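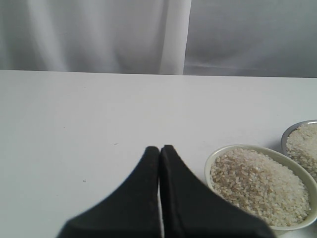

Radio Lorik asks Losesden listeners to help pay for the local news

LOSESDEN, March 16, 2021 – I'm Kazimiera Kaczorowski, and I run Radio Lorik, the little station you've probably had on in the kitchen at some point (thank you!). My name usually goes at the bottom of these releases, but this time I wanted to write the whole thing myself.

Starting in May, we're switching to a membership plan. For years our money came from a yearly grant paid by Lurska, the company that owns our transmitter. That grant ends this spring. Lurska has been decent about it, and we keep our spot on the mast, but the news desk needs a new way to pay its bills.

So we're asking for 40 dollars a year. We tried the idea out quietly over the winter, and 1,310 of you signed up before we'd even printed a form, which just floored me! We need 3,000 members to keep both daily news shows and the Wysocka Hour, our evening call-in program, and I'd love to get there before summer.
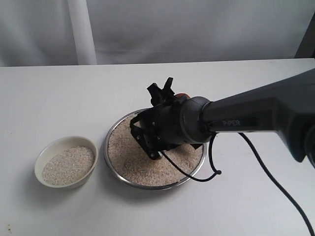 Will I still be able to listen if I don't pay?
Everyone can keep listening for free, on the air and online, and we won't be locking any shows behind a password.

Members do get a vote on who sits on our program board, plus a seat at the yearly open meeting, where you can tell me to my face that the morning show plays too much accordion. I've heard it before. Keep it coming.

We also mailed a short survey to our oldest supporters, and 93 of them wrote back, mostly asking for more town council coverage. We're adding a second council report each week, starting with the new schedule.

Sign-up forms are at the front desk and on our website. Reporters who want to talk can call the station and ask for me. If I'm on the air, leave a number and I'll call back after the show.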